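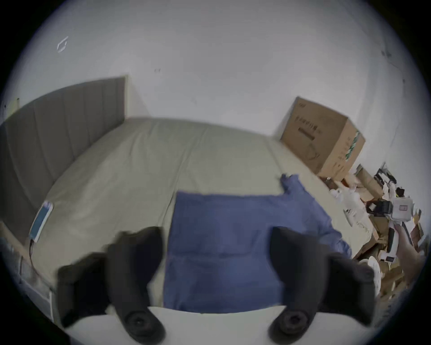
Film > Box Office > Regional Releases

Flenier has passed 60 million in domestic receipts, distributor Vistow said on Wednesday, making it the studio's second-highest earner behind Rara. The film is in its seventh week and has held a stable share of evening showings in spite of new competition. Much of it takes place in one rented bedroom, and the production budget was kept low as a result. Vistow has not published the exact cost.

Reading time: 2 min

The release opened on 800 screens and widened to 1,000 in its second weekend. The screen count has fallen each week after that point, but the average return per screen dropped more slowly than the distributor had forecast. Weekday takings, normally the weakest part of a run, made up a larger share of the total than they did for Rara at the same stage.

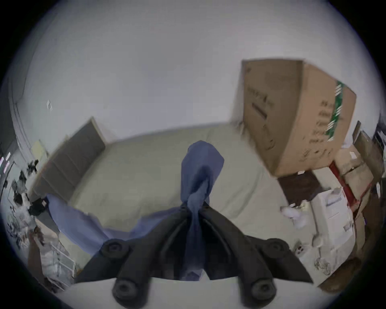 A blue cloth held above the edge of a bed.

Pascal Brinkmann, head of distribution at Vistow, attributed the result to the timing of the release. "April had no other large title in the first two weeks, and we kept the late showings when other films gave theirs up," he said. He added that the figures include previews but exclude festival screenings, which are accounted for separately.

Takings outside the home market are lower. The subtitled version opened three weeks after the original and is still playing in a limited number of cinemas. A dubbed version is being prepared, and Vistow expects to confirm the territories once the contracts are signed.

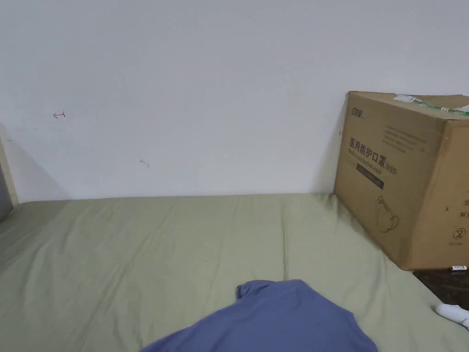 The next test for the film is the arrival of Lenz, a period thriller from the same distributor, which will take over most of its larger auditoriums. Flenier will move to smaller rooms and to afternoon slots from Friday. Vistow said the home release date would be set when the cinema run ends, and that the usual gap between the two would apply.

Reviews | Trailers | Box Office | Interviews | Contact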